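Speaker notes: From hand-held demos to a policy you can run
Mitra Babaei, Culivon
Trincombe workshop, Wednesday, June 19, 2024

Slide 1, title
Say who I am. I work on the perception and control side at Culivon. Jade Caron wrote most of the tooling in the second half and will take questions on it.
Talk is 20 minutes. Leave five at the end.

Slide 2, what we wanted
One policy that sorts small produce into a container, trained only on demonstrations made with the hand-held gripper. No arm in the room while recording. The arm comes in at evaluation.

Slide 3, the pipeline
Go left to right. Record, sync, recover the gripper path, read the finger opening, cut into episodes, filter, train.
Stress that most of our time went on the middle four boxes. Training was the easy part.

Slide 4, timing
Camera frames and gripper width come in on different clocks. In February we found a lag of 90 milliseconds between them on one of the tools. The policy learned to close late and pushed small items away before gripping them.
Fix: a short open and close at the start of each recording, then line up the two signals on that.
Mention that we now refuse to import any session without it.

Slide 5, finger opening
We read it from the blue contact pads in the picture. Colour threshold, then a fit on the inner edges. Works well until something blue comes close to the fingers, so we limit the search to a fixed band of the image.
Round items give a steady width once held. Soft ones creep as the grip tightens. The filter has to allow for that.

Slide 6, recovering the path
Plain walls and shiny surfaces are the hard case. Reflections move differently from the wall itself, and the tracker can lock on to them. A patterned tablecloth helps a lot.
Out of 449 episodes in the Murkberg set, 300 passed the first time. Re-running with a mask over the gripper brought back about half of the rest.

Slide 7, filtering
Show Jade's viewer, called Leiva. Path on top, width underneath, video to the side. Drag to trim, one key to reject.
We drop an episode if the path jumps, if the width never settles, or if the speed is beyond what the arm can follow. The last check was added late and should have been first.

Slide 8, planning on the arm
The policy puts out short chunks of relative motion. A small planner checks reach and joint limits before each chunk is sent. If it fails, hold position and ask the policy again.

Slide 9, what is next
More household tables, more clutter, and items close in colour to one another. Target is 1,000 clean episodes before we retrain.
Hand over to Jade for questions. 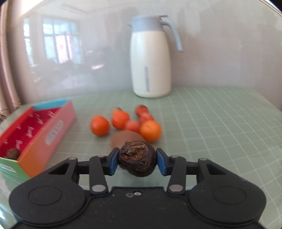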